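Sivbridge bimanual kit, first impressions and cloth handling
Bench Automation > Small arms > Kits and reviews

skala_m
Thursday evening

We took delivery of the Sivbridge two-arm kit in October and it has now done more than 30 hours on the bench, so I can give some notes. Ours is the version with both arms on a shared rail, walls on three sides and the Tamura grippers. The controller runs the Illora software as supplied.

Assembly took an afternoon. The rail was square out of the box. The manual gives the bolt sizes for the base plates but no torque figures, and the support desk sent me a sheet for the previous model. Joint calibration is scripted and repeatable. I ran it cold and again after an hour and the offsets agreed to the last digit shown.

Our job is folding and binning small cloths. Rigid parts were dull to test and it did them without complaint. Cloth is where I have spent the time, mostly with one arm pinning the fabric from above and the other coming in low from the side to find an edge.

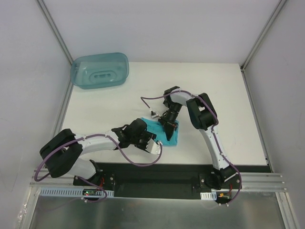 The low approach is sensitive to finger height. Too high and the plate slides over the fold, too low and it drags on the table and the current limit trips. The default limit is conservative. I raised it in small steps and would advise the same.

Complaints so far: cable routing is left to the owner, the gripper leads have a lot of slack, and the software logs joint current at 60 Hz with no option to go higher.

krajci_lubica
How are you holding the cables at the wrist? On mine the slack caught on the opposite gripper during a crossover move and pulled a connector out. I fitted spiral wrap and lost some wrist rotation.

skala_m
Hook-and-loop ties on the links, nothing at the wrist itself. I have a keep-out zone in software for crossovers. It costs cycle time.

oravec_b
I don't agree that the slack is a fault. Those leads have to survive the full range of the elbow. Shorten them and you will be replacing them by spring. The fault is that the kit ships without clips, which would cost Sivbridge next to nothing.

skala_m
Then we agree on the clips. I still say the leads are longer than the range needs. I measured with the arm at full stretch and there was plenty left over.

oravec_b
At full stretch with the wrist rotated both ways?

skala_m
One way. I'll repeat it.

sooah.yeom
For cloth I would look at the Sarik soft fingers before changing any more limits. We ran 1000 grasps on thin cotton with the stock plates and the same number with the Sarik set, and missed edges dropped by half. They do wear. The pads wanted changing at the end of the run.

krajci_lubica
Do they fit the Tamura body directly?

sooah.yeom
With an adapter. It adds length, so redo the tool offset or you will hit the table on the first move.

v_brabec
Half of what, though? If the stock plates were missing a handful, that's not worth an adapter and a box of pads. Can you post the raw counts and the fabric weight?

sooah.yeom
Will look for the sheet. Fabric was ordinary tea towel cotton, not weighed.

oravec_b
On the 60 Hz logging: there is a debug port on the controller which gives the unfiltered current. It isn't documented, and support will tell you not to use it.

skala_m
Found the port, thanks. Wrist measurement repeated with rotation both ways. Less slack than I said, but I could still take some out of the left one.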